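New top for the work table

29 September 2025

The old tabletop at work finally got replaced, and I was the one who got to pick the new one. I had put it off since March. The old top was plain gray, with a burn mark near one corner and a strip of tape residue that nothing would take off.

I ordered from a shop in Stokow called Ó Gríofa. They cut to size and they carry a line called Nollex, which has a lot of stone patterns. I had 300 to spend, including delivery. The sensible choice was a white marble with gray veins. I went with the orange one. It's a strong pattern, cream with a lot of rust and orange running through it, and on the sample card it looked calmer than it does at full size. 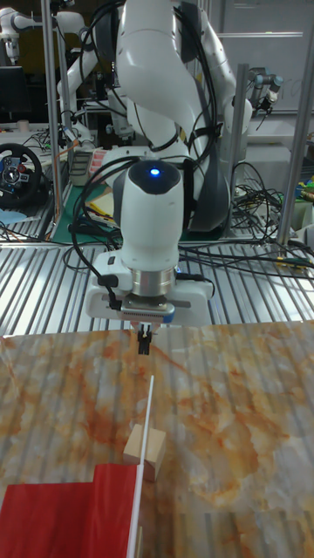
The new top, with one of the small wooden blocks on it.

It's glossy, so it picks up the ceiling lights. I had been warned about that on the phone and decided I could live with it. The matte version was another two weeks and cost more. So far the reflections only bother me late in the day, when I'm tired and everything bothers me.

Fitting it took a morning. The old screw holes needed filling first, and I used a tub of Fillness that had been in the cupboard for years. It was stiff but it still worked. I sanded it twice and wiped everything down, then waited overnight before the new top went on. Next time I would mark the center line before lifting anything, as we had to shift it over by a finger's width after it was down.
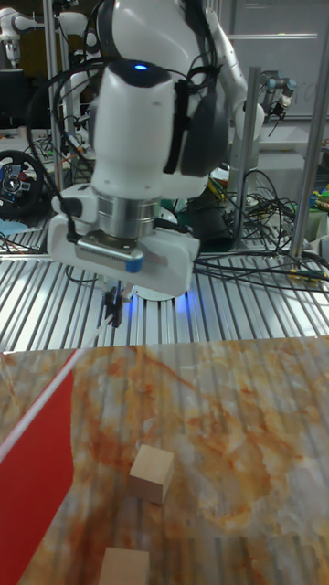 I also wanted to know how things look on it, because we keep small objects out on that table most of the time. A busy pattern can swallow them. The pale wood blocks were my main worry, being so close to the cream parts. They're fine from where I stand, but I notice I look for the shadow first and the block second. Anything dark or bright is no trouble at all.

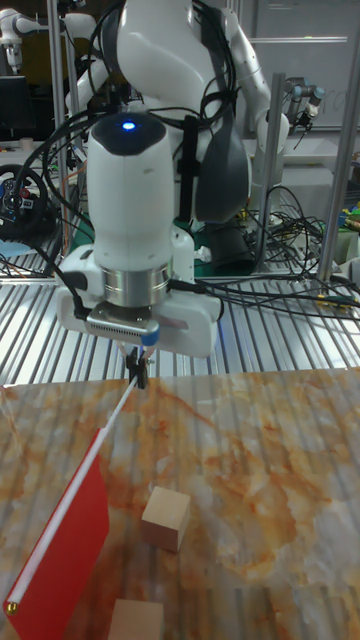

Color was the other thing I wondered about. I assumed red would clash with all that orange, and I had more or less planned to keep red things on the other bench. Then I saw the little flag over it, the red one on the thin white pole with the gold ball at the end, and it looked good. The red is much stronger than the rust in the veins, so the two don't get mixed up. The white pole stands out less, but it's still easy to follow across the pattern.

Cleaning is a damp cloth and then a dry one. Fingerprints show on the gloss if you lean on it. I have the offcut under my desk and will probably use it as a shelf.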